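Tindbridge Lantern Week

Tindbridge Lantern Week is a civic and ceremonial festival held every February in the river town of Tindbridge, in the small principality of Durkholm. It marks the anniversary of the princely family's return to the town after the long flood winter, and over the years it has grown from a single evening of candlelight into a full week of processions, suppers, open-air music and a good deal of friendly rivalry between streets. The reigning prince or princess attends on the last night, and for many families in the valley it is the one time of year when they will see a member of the household up close.

Origins

The first lanterns were not really meant as a celebration. When the river came over the lower quays, the household moved uphill to the Radulović house, a merchant's home with thick walls and a very large kitchen, and stayed there until the water went down. On the night they crossed the bridge again, people living along the route put lamps in their windows so that the carriages could find the road, which was still deep in silt. The following year somebody on Weir Street did it again, the neighbors joined in, and by the third winter the town band was out as well, playing in mittens.

The palace took little notice at first. A short letter of thanks from the princess of the day, kept in the town hall, is generally counted as the beginning of the formal link between the household and the festival. It is a lovely letter, chatty and a bit smudged, and it mentions the soup twice.
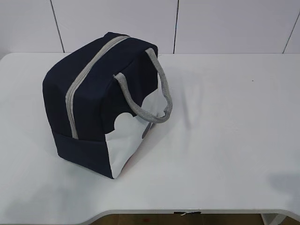

Reading time: 3 min

The procession

The main procession leaves the Radulović house after dark on the final evening and makes its way down to the bridge, with 33 lantern bearers walking ahead of the royal party. The number stands for the old parishes of the valley, several of which have since been merged, though their lanterns are still carried and their names still called out at the bridge gate. Bearers are drawn by lot from the parish rolls, and a family may wait a generation or more for a turn, so you can imagine the excitement when a name comes up!

At the middle of the bridge the sovereign takes a light from the oldest bearer and uses it to light the great lantern, a copper and glass piece that hangs from the center arch. There is no speech. The band plays the valley hymn, everyone sings (the second verse rather more quietly than the first, as fewer people know it), and the royal party carries on to the town hall on foot.

The long supper

On the middle night of the week the market square is given over to the long supper, a shared meal at a single line of tables. The town provides bread, soup and cider, and everybody else brings whatever they like to cook. The seating plan allows for 886 places, and these are handed out free of charge at the town hall in the weeks beforehand. Members of the princely family have often come to the supper as private guests, and by long custom they are seated wherever there happens to be a gap.

Music and the children's walk

The children's walk takes place on the opening afternoon and follows a short loop around the palace gardens, which are otherwise closed in winter. Children carry paper lanterns made at school, and each class chooses its own theme. The walk was the idea of Montserrat Olmedo, a music teacher who also wrote the cheerful round that the children still sing as they pass under the palace windows. Her original score calls for 12 handbells, and the same set is brought out each year.

Recent years

The procession of 3 Feb 2019 was held in heavy snow, and the great lantern had to be lit from the east bank after the bridge was closed to walkers. The hymn was sung from both sides of the river at once, slightly out of step, and a recording of it has been played at the opening of the festival ever since.

See also

Princely House of Durkholm
Valley hymn
Radulović house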